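Automation at the Landeg Packing House

The Landeg packing house is a workplace in Skivdale where small goods for personal care are sorted, checked and packed for mail order. It belongs to the trading firm Levetti and employs 53 people. The site is known in the region for the slow and rather careful way in which it moved from hand packing to robot packing, and for the agreement on job duties that came with it.

Background

Until the change, every order was put together by hand. A packer walked along the shelves with a paper list, collected the articles and brought them to a table, where a second person closed the carton. The work was light, but it asked for the same movement of wrist and thumb during the whole shift. Complaints about sore hands were common, and many new employees left before the end of their first August, the month with the most orders.

Verena Zürcher, at that time head of operations, proposed to automate the picking of single articles first and to leave the closing of cartons to people. Her plan was accepted on 12 April 2020. The robot cells were delivered by Vulitz, a maker of handling equipment.

Changes in the work

The first cell could handle boxes and flat packets. Bottles, tubes and soft bags remained with the packers, as these articles slip or tip over easily. For this reason a new job was created, called handling demonstrator. A demonstrator shows with a hand-held gripper how an article should be taken, held and set down, and the recordings are used to train the robots.

The demonstrators come from the packing staff and are trained for four weeks. They keep their former wage group and receive an extra payment for each shift with the gripper. Gertraud Aigner, who speaks for the employees at Landeg, asked that nobody should do this work for more than half a day - the tools are heavier than the articles, and the hand tires in a different way than before.

Part of the demonstration work is done at ordinary tables among everyday things, so that the robots do not learn only the clean surface of the packing line.

A small spray bottle of Ezipomelo nail polish remover held upright between the two finger pads of the gripper, with a second hand-held device at the right.

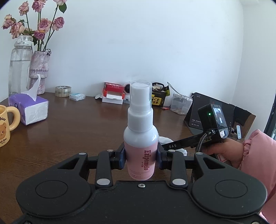 Effects on the employees

The packing house did not dismiss anyone during the change, but seven positions were left empty when their holders retired. A cell picks up to 1000 articles in a shift. The remaining packers now spend more time on returns, damaged goods and questions from the cells, which stop when they cannot recognize an article.

Opinions among the staff are divided. Older packers mostly welcome the lighter work. Others say that the day has become quieter and that there is less talk at the tables - a point which also appears in the yearly staff survey. The agreement on job duties is reviewed every four years.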